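Print this message | E-mail this message

Posted by Akash Nautiyal, February
List: Vulel teleoperation users

> We are starting remote-control demos for tidying a bathroom counter and I have two worries. Our operators lose track of depth near the sink, and the wall mirror puts a second robot in every view. Should we cover the mirror before we record? Also, how short should an episode be?
> Thorlacius group

I would leave the mirror uncovered. Homes have them, and a policy trained without one tends to act up the first time it meets its own reflection. We recorded 749 episodes at the Claltach apartment and kept the mirror in all of them.

For depth, have the operator work from the wrist view during the last stretch of a reach. With the jaws and the countertop both in sight it is much easier to judge the gap.

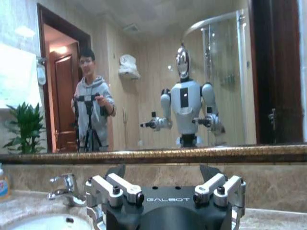

1. Setting the start pose

Bring both arms up in front of the vanity with the grippers open, and hold for 2 seconds before you start the task. We trim on that pause. The head view should take in the whole sink and most of the counter.

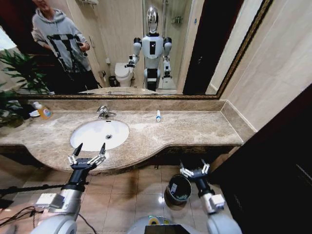 Do you need a new operator for each session?
One operator can do several, but we change over after 11 episodes. Tired hands make slow, wavering grasps and the model copies them.

2. Episode length

Keep it to one item per episode. Our recorder stops at 900 frames and anything that runs into the limit gets thrown out. Small, flat things on the stone are the hardest to pick up, so let people practice on those first.

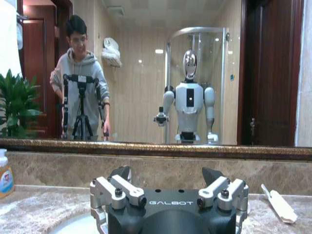
If a grasp fails, let the operator try again and tag the episode as a retry. We used to delete them, and the Skusach build was worse for it. I can send our tag list if you want it.

Akash

Back to top | Contact the list owner | Copyright remains with the authors of each message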